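Two-arm weighing cell drifts after the cup pickup – where do I start?

Kenna McIver
17 Oct 2018

I look after a small two-arm cell at Wavevdale. The right arm scoops black pellets out of a clear tub with a cup and tips them into a bowl on a kitchen scale. The left arm works the buttons on the scale. It ran fine for 700 cycles. Now the weights come up short, and the scale reading sometimes moves before any pellets go in. I have zeroed both arms again and it made no difference. The program is in Codon and nobody has edited it. Photo is at the bottom.

Attila Pálfi

Check the cables first. When the left arm comes in to the scale, watch the loop off the camera bracket and the short one at the wrist. If either one brushes the scale or the bowl, the reading will move. Tie the slack back along the forearm, but leave enough for the wrist to turn all the way both ways. Run it slowly by hand before you go back to full speed.

Then tighten the clamps on the rail. Ours worked loose and the whole base shifted 2 mm. Zeroing the joints won't show you that – the arm thinks it is in the right place. Put a pencil mark on the table where each base sits and look again after a day.

Ermanno Negri

had the same thing, it was the scale battery

Benedetta Rinaldi

Agree with Attila on the clamps. For the short weights I would look at how the cup sits in the fingers. If it slips down even 5 mm between pickups, the scoop goes in at the wrong depth. Wipe the finger pads and the cup with alcohol and teach the grip point again. Also have the left arm back away from the scale after it presses a button, then wait 9 seconds before you take a reading. Tape the corners of the scale's position on the table so you can put it back where it was.

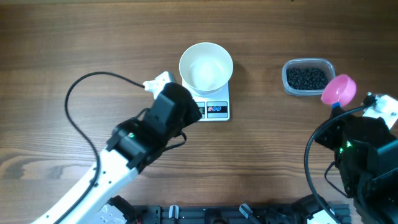

Right arm with the cup at the pellet tub, left arm at the scale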